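Halalthorpe workshop completes bin-picking cell built around second-hand arm
4 min read 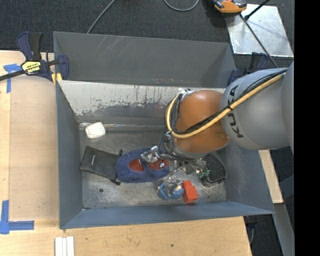 HALALTHORPE, September. Members of the Nosby shared workshop have completed the mechanical build of Sundance, a bin-picking cell assembled from a second-hand industrial arm, a salvaged metal bin and a two-finger gripper. The cell is intended for picking mixed household items without fixtures or part-specific tooling. Drawings, the wiring list and the control code will be released to other workshops free of charge.

The arm is a KUKA, bought without tooling. The build took 692 hours of members' time, most of it spent on the base frame, the guarding and the cable routing. Material costs, excluding the arm, came to £867.

The bin is clamped to a wooden worktop. Bolting was considered and rejected at the design stage. Clamps allow the bin to be moved between trials, and the position is then re-taught from reference points on the rim. Re-teaching uses five points and is carried out at reduced speed.

"We used the bin as we found it, scratches included," said Indrek Grīnberga, who led the mechanical work. "A painted floor would have given the vision software an easier job, and we wanted to know how it coped with bare, worn metal. Glare is still the main source of bad grasp points."

Hoses and cables run outside the arm. An early layout held them too tightly at the wrist and limited rotation of the last joint. The present layout leaves a loop at that joint, with ties at intervals along the link. Members inspect the ties before each session.

Test items are chosen for differences in shape and stiffness. The current set includes a fuzzy slipper-like item, a black fabric pouch and several small objects in bright colours. Soft items deform when gripped and are scored separately from rigid ones. A pick is counted only if the item clears the rim and is held for two seconds.

Control software was written by Rasmus Paju. It runs on a desktop computer and sends target positions to the arm controller over a wired network. Grasp points are proposed from a depth image and checked against a model of the bin walls, so that the fingers are not driven into the sides.

"The wall check took longer to write than the grasp planner," said Paju. "The sides of the bin slope, and the first version treated them as vertical. It refused a good many picks it could have made."

Rimkutė, a local machine shop, supplied offcuts for the gripper mounting plate and cut the base frame to length.

The next stage is a repeatability trial with the full item set, followed by a written build guide. Workshops wishing to receive the drawings should apply to the Sundance group at Nosby, Halalthorpe.

ENDS

We use cookies to measure visits to this site. Accept all | Manage settings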